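말스테드, 잔디 작업 로봇 도입 예산 275백만 원 편성… 시뮬레이션 결과를 구매 규격에 반영

2019년 10월 1일

체육시설 관리업체 말스테드(Malstead)가 잔디 구장에서 공과 훈련 용구를 회수하는 이동형 로봇의 구매 계획을 확정했다. 편성액은 부가가치세를 제외하고 275백만 원이며, 로봇 본체와 그리퍼, 충전 설비, 예비 부품, 설치 및 교육 비용이 모두 포함된다. 기존 시설의 전기 공사비는 별도 항목으로 잡혔다.

구매는 두 단계로 나뉜다. 1단계에서는 로봇 2대를 들여와 부나그(Bunnag) 구장에서 운용하고, 검수를 통과하면 나머지 물량을 발주한다. 전체 도입 대수는 11대로 계획돼 있다. 2단계 발주 여부는 내년 3월에 결정하며, 검수 기준에 미달하면 잔여 예산은 집행하지 않고 이월한다.

말스테드가 공개한 구매 요청서에 따르면 이번 계획에서 본체보다 먼저 규격이 정해진 것은 그리퍼다. 본체는 적재 중량과 주행 시간, 경사 주행 능력만 맞으면 여러 공급사의 제품을 비교할 수 있는 반면 그리퍼는 회수 대상의 모양과 바닥 상태에 따라 손가락 길이와 벌림 폭, 손목 높이가 달라진다. 회사는 실물 구매에 앞서 시뮬레이션으로 이 항목들의 범위를 좁히는 방식을 택했다.

시뮬레이션에는 라르키미코(Rarkimico)의 모의 환경 소프트웨어가 쓰였다. 잔디면 위에 공, 원판형 물체, 암석 등을 배치하고 두 손가락 그리퍼를 접근시켜 접촉 위치와 파지 여부를 기록하는 방식이다. 사용권은 연간 계약이며 비용은 이번 도입 예산이 아닌 설비기획 부서의 경상비에서 지출됐다.

설비기획을 맡은 가산 사바그(Ghassan Sabbagh)는 "견적서에 적힌 최대 벌림 폭은 공중에서 잰 값"이라며 "잔디 위에서는 손가락 끝이 바닥에 닿은 상태로 벌려야 하므로 쓸 수 있는 폭이 그보다 줄어든다"고 말했다. 그는 공급사가 제시한 수치를 그대로 비교표에 옮기면 실제 작업에 맞지 않는 모델이 상위에 오를 수 있다고 설명했다.

모의 작업은 모두 87개 배치안으로 구성됐다. 각 배치안은 대상물의 종류와 위치, 주변 장애물과의 간격, 접근 방향을 달리한다. 평평한 잔디에 공 하나만 놓인 단순한 경우부터 공이 다른 물체에 겹쳐 있거나 암석 가까이에 놓인 경우까지 포함됐다. 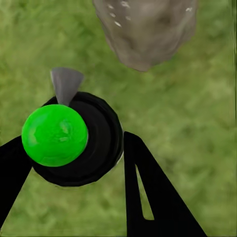 배치안 가운데 구매 규격에 가장 큰 영향을 준 것은 대상물이 서로 맞닿은 경우였다. 공만 회수하려면 손가락이 아래쪽 물체를 밀지 않아야 하고, 함께 회수하려면 벌림 폭과 파지력을 아래쪽 물체의 바깥지름에 맞춰야 한다. 두 동작을 하나의 그리퍼로 처리하려면 개폐 위치를 중간 지점에서 정지시킬 수 있어야 한다. 완전 개방과 완전 폐쇄만 지원하는 공압식 제품은 이 조건에 따라 비교 대상에서 빠졌다.

손가락 형상에 관한 조항도 추가됐다. 요청서는 손가락을 공구 하나로 교체할 수 있을 것, 교체 후 영점 보정을 현장에서 마칠 수 있을 것, 잔디 부스러기가 관절부에 쌓이지 않도록 덮개를 갖출 것을 요구한다. 손가락 몸체에 개구부를 두는 것은 허용하되, 줄기나 끈이 끼었을 때 분해하지 않고 제거할 수 있는 구조여야 한다. 재질은 지정하지 않았으며 공급사가 마모 시험 성적서를 첨부하도록 했다.

암석 등 고정 장애물에 대해서는 회수 동작보다 정지 동작을 우선하도록 규정했다. 그리퍼가 설정값을 넘는 저항을 감지하면 팔의 전진을 멈추고 손가락을 연 뒤 접근 경로를 따라 되돌아 나와야 한다. 저항 설정값은 운용자가 바꿀 수 있어야 하고 변경 이력은 본체에 저장해야 한다. 말스테드는 이 조항을 선택 사양이 아닌 필수 항목으로 분류했다.

본체 및 그리퍼의 우선 협상 대상은 페딩게이트(Pedingate)다. 페딩게이트는 바퀴형 본체에 전동식 두 손가락 그리퍼를 장착하는 구성을 제안했다. 양측은 단가에 대해서는 의견을 좁혔으나 예비 손가락의 공급 가격과 소프트웨어 갱신의 유상 전환 시점은 아직 협의하고 있다. 협상이 결렬될 경우 차순위 업체와 같은 규격으로 교섭을 다시 시작한다.

페딩게이트의 기술영업 담당 라도슬라바 듀리차(Radoslava Ďurica)는 그리퍼 규격이 일찍 정해진 덕분에 제안서 작성 범위가 줄었다고 밝혔다. 다만 손가락 교체 후 현장 보정을 요구하는 조항은 보정 지그를 별도로 제작해야 하는 사안이어서 납기에 영향을 줄 수 있다고 덧붙였다. 지그를 구장마다 하나씩 둘지 공용으로 돌려 쓸지는 계약 전에 정하기로 했다.

예산 배분에서는 본체와 그리퍼의 비중이 가장 크고 충전 설비와 예비 부품이 뒤를 잇는다. 회사는 항목별 금액을 공개하지 않았다. 요청서에는 예비 부품 항목의 미집행분을 본체 구매에 돌려 쓸 수 없다는 제한이 명시돼 있다. 과거 예초 장비를 도입할 때 예비 부품비를 본체 옵션에 전용한 뒤 칼날과 벨트 수급이 늦어진 전례가 반영된 것으로 알려졌다.

충전 설비는 부나그 구장의 장비 보관동에 설치된다. 1단계에서는 벽면 고정형 충전기를 로봇마다 하나씩 두고, 2단계에서는 교대 충전을 전제로 충전기 수를 로봇 수보다 적게 가져가는 안을 검토한다. 교대 충전이 가능하려면 실제 작업 시간과 대기 시간의 비율이 필요하므로 1단계 운용 기록이 산정의 근거가 된다. 보관동의 분전반 용량은 사전 점검에서 1단계 물량을 수용할 수 있는 것으로 확인됐다.

모의 환경의 한계도 요청서에 별도 항목으로 정리됐다. 현재 모형에서 잔디는 높이 변화가 작은 면으로 처리되며, 이슬이나 강우에 따른 마찰 변화는 계수 하나로 단순화돼 있다. 공의 공기압 저하로 생기는 변형은 반영되지 않는다. 조명 조건 역시 제한적이어서 녹색 잔디와 색이 비슷한 대상물의 인식률은 시뮬레이션 결과만으로 판정하지 않기로 했다.

시험 계획을 작성한 에일뤼르 코자바쉬(Eylül Kocabaş)는 "모의 결과로 탈락시킬 수 있는 제품은 있어도 합격시킬 수 있는 제품은 없다"고 말했다. 그는 벌림 폭이 부족하거나 손목이 지면에 닿는 문제는 기하 조건만으로 판단할 수 있지만, 미끄러짐과 색상 인식은 구장에서 다시 확인해야 한다고 했다.

현장 검수는 모의 작업에서 사용한 배치안 일부를 부나그 구장에 재현하는 방식으로 진행된다. 검수원은 배치안을 뽑아 대상물을 놓고, 로봇은 같은 배치를 반복해 처리한다. 기록 항목은 파지 성공 여부, 재시도 횟수, 주변 물체의 이동 여부, 잔디 손상 여부다. 주변 물체가 밀려난 경우에는 공을 회수했더라도 성공으로 집계하지 않는다. 검수는 마른 잔디와 살수 직후의 잔디에서 각각 시행한다.

잔디 손상은 구장 관리 담당자가 육안으로 판정하고, 판정이 엇갈리면 해당 지점을 표시해 회복 상태를 추적한다. 손가락 끝이 지면을 긁은 흔적은 길이와 관계없이 기록 대상이다. 바퀴 자국은 별도 양식에 적는다. 페딩게이트는 검수 기간에 소프트웨어 설정을 변경할 수 있으나, 변경한 뒤에는 앞서 통과한 배치안도 다시 시험해야 한다.

인력 운용 계획은 1단계에서 바뀌지 않는다. 로봇은 훈련이 끝난 구장에서만 움직이며 운용자 한 명이 현장에 머문다. 로봇이 회수하지 못한 물체는 운용자가 수거하고 사유를 입력한다. 말스테드는 이 입력 자료를 2단계의 대수 조정에 사용할 예정이며, 회수 실패가 특정 용구에 몰릴 경우 로봇을 늘리기보다 용구의 색상이나 보관 방식을 바꾸는 방안도 비용 비교에 포함한다.

유지보수 계약은 구매 계약과 분리해 체결한다. 보증 기간에는 페딩게이트가 정기 점검을 맡고, 손가락 교체와 관절부 청소는 말스테드 정비 인력이 수행한다. 정비 인력 교육은 납품 전에 마치며 교육용 그리퍼 한 조가 납품 목록에 들어간다. 보증이 끝난 뒤의 점검 단가는 본계약에 상한을 명시하기로 양측이 합의했다.

시뮬레이션 자료의 소유권은 말스테드에 남는다. 페딩게이트는 납품 제품의 조정에 한해 배치안과 접촉 기록을 열람할 수 있고, 다른 고객사의 제안에 사용하려면 서면 동의를 받아야 한다. 라르키미코 소프트웨어의 사용권은 1단계 검수가 끝날 때까지 유지되며, 이후 갱신 여부는 2단계 발주 심의에서 함께 다룬다.

말스테드는 보정 지그의 수량과 예비 손가락 단가가 확정되는 대로 1단계 계약서에 서명할 계획이다. 납품 일정은 계약 체결 후 공지한다.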